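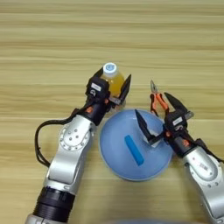
Pale and honey-toned boards in a tabletop, with the grain running lengthwise.

Why Solid Timber Tops Move

February 2019
By the Workshop Desk

Search this site Enter keywords Go

A solid timber top is never finished moving. Wood takes up moisture from the air and gives it back, and its width changes each time. Along the grain the change is small enough to ignore. Across the grain it can open a joint or split a board.

The amount depends on species and on how the log was sawn. Quarter-sawn boards move roughly half as much as flat-sawn boards of the same width. A top that leaves a humid coastal shop in November and goes into a heated house in Vaughan will shrink through its first winter, whatever the finish. Oil and lacquer slow the exchange of moisture - they do not stop it.

Most failures start at the fixings. A top screwed hard to its rails through round holes has nowhere to go. The usual remedy is a slotted hole, with the slot cut across the grain and a washer under the screw head. The Ranville joinery shop leaves 2 mm of clearance on each side of the screw for narrow tops and more for wide ones. Urkix, which supplies table bases to the trade, now ships them with slotted brackets as standard.

Boards should also be conditioned before glue-up. At the Tiritz mill, kiln-dried stock is stacked on stickers for 12 days in the room where it will be machined. Stickers are spaced at around 400 mm and lined up vertically, so the load goes straight down through the stack.

Finish both faces. A top sealed only on the upper side takes up moisture from below and cups, and sanding it flat in that condition removes material that will be missed when the season turns.

Contact the editors | Copyright 2019 | Back to top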